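Blog > Odds and ends > The great pen sort

December
Posted by Amancay Navarrete

I have a pen problem. I don't buy them, or I don't think I do, but they turn up in coat pockets and the bottoms of bags and that jug by the kettle, and by the end of the year I can't find one that writes when the parcel man is at the door. So last week I gave myself 90 minutes, a cup of tea and a clear bit of table, and decided that every marker and highlighter I own was going to be looked at properly.

It took a good deal longer than that, mostly because Damián Daza rang in the middle of it to ask what I wanted from the big Arellano order (he does one every winter and we all pile on to save the postage). I said absolutely no more pens. Then I asked for a pack of Jastik labels and three of the Culis fineliners, so you can see how I get into this state.

My method, if it deserves the word, is to tip things out a few at a time and not the whole lot. I did the whole lot once and ended up putting it all back in the same box out of sheer despair. A handful is friendly! You can test a handful before the tea goes cold.

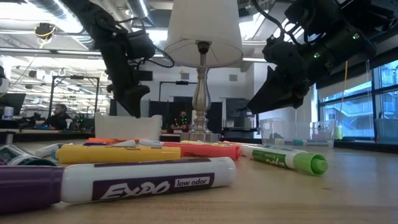 Purple Expo at the front, highlighters behind, lamp looking on.

The dry-wipe ones are my favourites and also the worst offenders, as I am forever picking one up to write a birthday card and then smearing the whole greeting with my sleeve. They're getting a home of their own from now on. I can't say the same for highlighters, which I love in theory and use perhaps twice a month, always yellow — I must have a dozen colours somewhere and I go straight past them every time.

For testing I use the back of old envelopes. One squiggle, one straight line, and if it squeaks or fades before the end of the line it's out. My mum used to stand the tired ones on their caps overnight and swear by it. I've tried that and had one recovery and one very stained shelf.
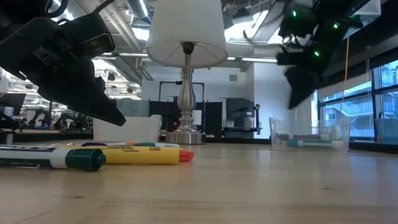

What I really wanted to settle was the box question. I've gone back and forth on this for ages. A white box looks tidier, no argument, and for a while I was all set to get a matching set from Stokutus, but I know what I'm like: if I can't see a thing I assume I haven't got it, and I go and buy another. Clear plastic wins for anything I need in a hurry. The white one can have the spares, and I'll put one of the Jastik labels on it when they come.

I'm keeping a lamp on the same table too. I do most of my card writing after tea when it's pitch dark, and the big light gives me a headache.

Next up is the drawer with the string in it. Damián says he wants to be there for that one, and he can bring the biscuits.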